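Home Reviews Kitchen Bath Floors Ask Contact

Dumell Stone Sealer Kit, 13 months in

Short version for people standing in the store aisle: buy it if you have marble and you cook. Skip the cleaner that comes in the box. Ignore the instructions about timing. Longer version below, written in a hurry between a dentist appointment and dinner so forgive the mess.

I got the kit from Ultow, paid $50, shipping was free at the time. Item 491 in their catalog if you want to search for it, the name search is useless and brings up grout. Paid for it myself. Nobody sent me anything.

What's in the box

One bottle of sealer, one bottle of daily cleaner, the Dridosier (their name for the pump head with the little measuring chamber on top), two cloths, a pair of gloves that will fit a child. Instruction leaflet in tiny print. No applicator pad, which seems cheap at this price. I used an old T-shirt.

The Dridosier is the thing they push hardest on the label so I'll do it first. You squeeze, the chamber fills, you tip, and you get the same amount every time. Good idea. Works fine for the first half of the bottle. After that the tube doesn't reach the liquid properly and you get half a dose and a lot of air, and you end up unscrewing the top and pouring anyway. Also it drips down the neck. Put it on a saucer.

What I put it on

White marble, the pale kind with thin veins wandering around in pinkish brown and beige. Honed, not polished. Soft stone, drinks up everything. If you've got dark granite you probably don't need any of this and can stop reading. People with quartz, same, it's not meant to be sealed at all and the sealer will just sit there and go hazy. Ask me how I know. (The bathroom.)

Before this I had used Zeman on the same counter for years. Zeman is the one in the gray tin, you've seen it. It's OK. Smells like a gas station and you have to get out of the house for the evening. Main reason I switched. 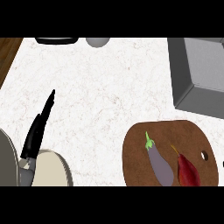 Putting it on

Leaflet says clean, dry overnight, apply, wait five minutes, wipe off, repeat once. I'd change nearly all of that.

Clean: yes, but with plain dish soap and water, then a second go with just water. I tried a test patch with their own daily cleaner first and it left something behind, the sealer went on streaky over it. Dish soap patch was perfect.

Dry overnight: not enough if you're in a humid place. I did it in July, which was dumb. Waited a night, put the first coat on, and there was a darker patch by the sink for a week. Wait two nights. Run a fan.

Apply: pour a puddle the size of a jar lid, spread in circles, keep moving. Do one section and finish it completely before you go to the next. I started with the whole run at once and by the time I got to the far end the first part had gone tacky. That was an hour of rubbing with more sealer to soften it and my shoulder was not happy.

Wait: five minutes is too long on a warm day. Three is better. Wipe it while it still slides. If the cloth grabs you've already left it too late.

Coats: leaflet says two. I did 3. The third took almost nothing, most of it wiped straight off, which I take to mean the stone was full. Light gray stone might want fewer, I don't know.

Smell is mild. Bit like hair conditioner. I had the window open and was making toast in there the same evening, although the leaflet wants you to keep food off for a full day so don't copy me.

The water test

Everybody does this one. Spoonful of water on the counter, come back in fifteen minutes, wipe, see if there's a dark spot. Before sealing, dark spot right away. After, bead stayed up nice and round and wiped off clean. Same result at six months. At the one year mark it had started to flatten out near the stove and still beaded everywhere else. So the "two year protection" on the label is about right for the parts you don't use and wrong for the parts you do. I redid just the stove end, took ten minutes, no visible join.

Oil, coffee, wine

Oil is what I care about most as it's what ruined the last counter. Left a puddle of olive oil by accident for most of an evening. Wiped off, faint shadow, shadow gone in the morning. With Zeman that would have been a baking soda paste job.

Coffee fine. Red wine fine if you get it inside the hour. Beet juice left a pink ring that took two days to fade. Turmeric, don't. Nothing stops turmeric.

Acid is a seperate thing and the label is sneaky about it. Sealer does NOT stop etching. Lemon, vinegar, tomato, they all eat the surface and leave a dull mark no matter what you've put on. The front of the bottle says "guards against lemon and wine" and I think that's a bit much. It guards against the color of the lemon. Lemons don't have a color problem. Use a board for anything sour, and wipe what runs off it.

I asked Preben Bisgaard about this, he cut and fitted our counter and has done half the kitchens on the street. He said no bottle fixes etching and anyone with a honed top should learn to like it. He also said Dumell is basically the same type of product as three or four others and the real difference is whether people bother to wipe off the extra. He uses the big trade jug himself, no pump.

Day to day

Chopping vegetables, rolling dough, dumping shopping bags on it. Board stays out at one end with whatever's for dinner on it. I wipe down with a damp cloth after and maybe soap on a Tuesday when I do the whole kitchen. That's the routine. No stone-safe spray, no special cloth.

The daily cleaner from the box I gave up on inside a month. Left a film, you could write your name in it. Perfume is strong too, and I don't want that next to bread.

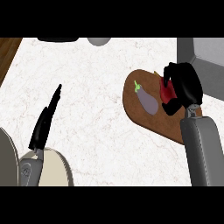
Things I'd change

- Longer tube on the Dridosier. Obvious fix.
- Drop the cleaner, put in a real pad, knock the price down.
- Print the leaflet so a person can read it without going for glasses.
- Gloves in an adult size.
- Say plainly on the front that it does nothing for etching.

Against Zeman

Zeman is cheaper per coat and I think it lasted a touch longer by the stove. Stinks though, and it darkened my white stone slightly, a yellowish cast you only notice when you hold paper against it. Dumell hasn't changed the color that I can tell. If your marble is pale that decides it. On slate or something dark I'd go Zeman and save the money, and the darkening would probaly look good.

Don't put one over the other by the way. Strip the old one first. I used a stone stripper from the hardware store, two rounds, and rinsed a lot. Boring day.

Leftovers

There's a good third of the bottle left after three coats plus the stove touch-up. Ultow sells the sealer alone now without the pump and cleaner, I only spotted that after, and it's what I'll order next time. Check the cap when it arrives. A friend's had leaked into the box and they replaced it, took a week.

Would buy again: sealer yes, kit no. Four out of five for the sealer, two for the rest of the box. Will update if the sink end goes.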